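Prultari repair mornings - progress report to the Potavow fund, April

Hello again! I promised I'd write before the money ran out this time, so I'm doing this at the kitchen table with the sign-in book open next to me and a cold cup of tea.

Since the last report we've had 232 items through the door, which takes us to 477 since we began. Lamps and toasters still lead the way, with a surprising run of hair clippers in the past month. We're now open 2 mornings instead of one, as agreed, and the second has filled up faster than I expected - the early slots are usually gone by half past nine.

Spending is more or less where we said it would be. The tester came in under budget, and I put the difference towards fuses, flex and a decent set of screwdrivers from Sýkora (the old ones were rounded to nothing). The rent on the Prirkent Road hall went up a little, and I've shown that on its own line so you can see it.
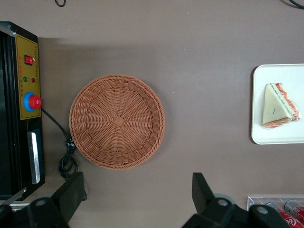 One of our regulars wrote in the comments book that the waiting is the worst bit, and could we please ring people when their things are ready so they don't have to sit in the corridor for an hour. Fair point! We've started a phone list and it seems to be helping, though my handwriting has already caused one mix-up over a kettle.

What hasn't gone so well is the sewing table. We planned for six sessions and managed four, mainly for want of someone free at the right time. I'd like to carry the leftover money into the summer and try evenings, if you're happy with that.

Could you let me know about the carry-over before the end of the month? The hall wants its summer bookings by then. Receipts are in the usual folder, apart from the one for the fuses, and I'm still hunting for that.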